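Olero by Brallden – Frequently Asked Questions

Last updated October 7, 2020

Hello, and thanks for stopping by! We've been getting a lovely amount of mail about the Olero, our second phone, and quite a bit of it asks the same handful of things, so I've gathered the answers on one page. I'm Demetrius Abernathy and I look after customer questions at Brallden. If your question isn't covered, my team's address is at the bottom, and a real person reads everything that comes in.

What is the Olero, in a nutshell?

It's a mid-sized Android phone for people who want a good screen, a battery that lasts the day and a back cover they can take off with a fingernail. It follows the Yagi, our first phone, which many of you still carry (I kept mine until August, and I only gave it up when my daughter claimed it). The Olero is a little narrower than the Yagi and a little taller, so it sits better in one hand, though you'll notice the extra height in a shirt pocket.

How is it different from the Yagi?

The screen is the big one. The Yagi's display was fine indoors and rather gloomy in the sun, and we heard about that from a great many of you. The Olero's is much brighter, and the automatic brightness has been rewritten so that it no longer hunts up and down when you walk under trees. The speaker has moved to the bottom edge, the headphone jack has stayed where it was, and the volume keys have gone to the left side, above the SIM tray. That last change does take a week or so to get used to. I still turned the volume up when I meant to lock the phone for days on end.

Will my Yagi case or battery fit?

I'm afraid the case won't, as the two phones are different shapes. The battery won't either, and please don't try to coax it in – the contacts are in a different spot and you could damage both. Your Yagi charger is perfectly good for the Olero, and so is the cable.

How long does the battery last?

That depends so much on how you use it that I'm always a bit shy about giving an answer. Most people on our team put it on the charger at bedtime with a fair amount left over. If you spend hours on video calls or use the phone for directions on a long drive, expect to top it up in the afternoon. The battery in the box is rated for 1,000 charging cycles, and spares are sold in our store.

What does the "Stop at 80" setting do?

It tells the phone to stop charging at 80 percent. Batteries age more slowly when they aren't kept completely full, so if your phone lives on a desk charger all day it's a kind thing to switch on. You'll find it under Settings, then Battery, then Charging habits. It's off when the phone arrives, and you can turn it on and off as often as you please. Some people use it on workdays and go back to a full charge when they travel.

How good is the camera?

Better than the Yagi's by a comfortable margin, especially indoors and in the evening. There are two cameras on the back, a regular one and a wide one, and the app picks between them as you zoom. Colors are on the natural side. If you're coming from a phone that makes every sky a deep blue, your first few pictures may look plain to you, and there's a "Vivid" switch in the camera menu if you miss the old look.

For close-ups of small things, the regular camera does a nicer job than the wide one. Back up a little, zoom in a little, and tap on whatever you'd like to be sharp. The phone will sometimes guess wrong when there's a plain wall behind your subject, and a tap sorts it out nearly every time. 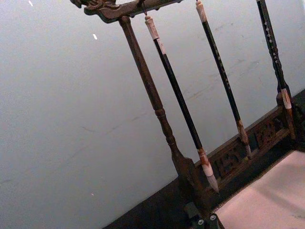
Holding the tap for a second locks the focus, so you can shift the phone around afterward without it changing its mind. A tiny padlock appears when it's locked. Tap anywhere else to let it go again. This works in video too, although there you'll want to lock it before you press record, as the padlock is hidden while the red dot is showing.

Where do my pictures go?

They stay on the phone unless you ask for something else. If you put in a memory card, the camera app will offer to save there the next time you open it. Backing up to an online account is up to you, and we don't sign you up for anything during setup.

What is Nallusico, and do I have to use it?

Nallusico is our music player, and no, you don't! It plays the songs stored on your phone or memory card, sorts them by album and remembers where you were in a long recording, and that's really all it does. There's no subscription and no ads. If you'd rather use another music app, you can hide Nallusico by pressing and holding its icon and choosing Remove. It'll still be in the store if you want it again.

A few people have written to say that Nallusico shows the same album twice. This happens when the album has been copied to both the phone and the card. Open Settings inside Nallusico, choose Library, and tell it which of the two to read.

Which memory cards can I use?

Any ordinary microSD card from a maker you trust should be fine. We do ask that you format a new card in the phone before you fill it, even if the packet says it's ready to go. Cards that came out of an old Yagi can be moved straight over with everything on them – there's nothing to convert.

Can I use two SIM cards?

Yes, though the second SIM shares its space with the memory card, so you'll need to choose between them. I know that's a disappointment to some of you. We went back and forth on it a good deal during the design, and in the end keeping the battery removable left us short of room.

Will it work with my carrier?

If you're with one of the large carriers in the United States, calls, texts and data should all work as soon as you put your SIM in. Smaller carriers vary. The safest thing is to give them a call before you order and ask whether they accept phones bought elsewhere. They'll probably want the model number, and it's printed on the side of the box and under the battery.

Is it waterproof?

No. It will put up with a few drops of rain, and the back cover has a soft seal around it, but please don't take it in the pool or rinse it under the tap. If it does get a soaking, turn it off, take out the battery and the SIM tray, and leave everything out in the open air for a good long while before trying it again. A bag of rice doesn't help much and the dust gets into the charging port.

How long will you send updates?

We've promised 3 years of security updates from the day the Olero went on sale. New features will come along too, when they're ready, though I've learned not to give dates for those. The phone will tell you when an update is waiting, and it will never install one in the middle of a call or while you're using the camera.

The Yagi is still getting its updates as well, in case you were wondering. Nothing about the new phone changes that.

My phone says "Accessory not recognized." What should I do?

Nine times out of ten it's lint in the charging port. Switch the phone off, have a look with a flashlight, and if you see fluff, ease it out gently with a wooden toothpick (nothing metal, please). If the port is clean and the message comes back with a different cable, write to us and mention code 263, and you'll be sent to the right people on the first try.

Can I repair it myself?

You can change the battery, the back cover and the SIM tray without any tools at all. The screen and the charging port can be replaced at home with a small screwdriver and some patience, and opening the phone to do that doesn't end your warranty. If you break something along the way, we can't cover that particular part, but we'll still look after the rest. There are printed guides with every spare part we sell. My own first screen swap took me an entire evening and two cups of coffee, and the phone was none the worse for it.

What if I change my mind?

Send it back in the box it came in, with the charger, and we'll refund what you paid once it has been checked over. The time limit is on your receipt, and you can begin a return from your order page without calling anyone. Please sign out of your accounts and erase the phone first. We do wipe every phone that comes in, but I'd feel better knowing that your photos and messages hadn't traveled through the mail.

How do I reach you?

Use the Write to Us form in the Help app on your phone, or the one on our store page. Mention whether you have an Olero or a Yagi and which version of the software you're on (Settings, then About). We reply in the order messages come in, so sending a second one won't move you back in line, but it won't move you forward either.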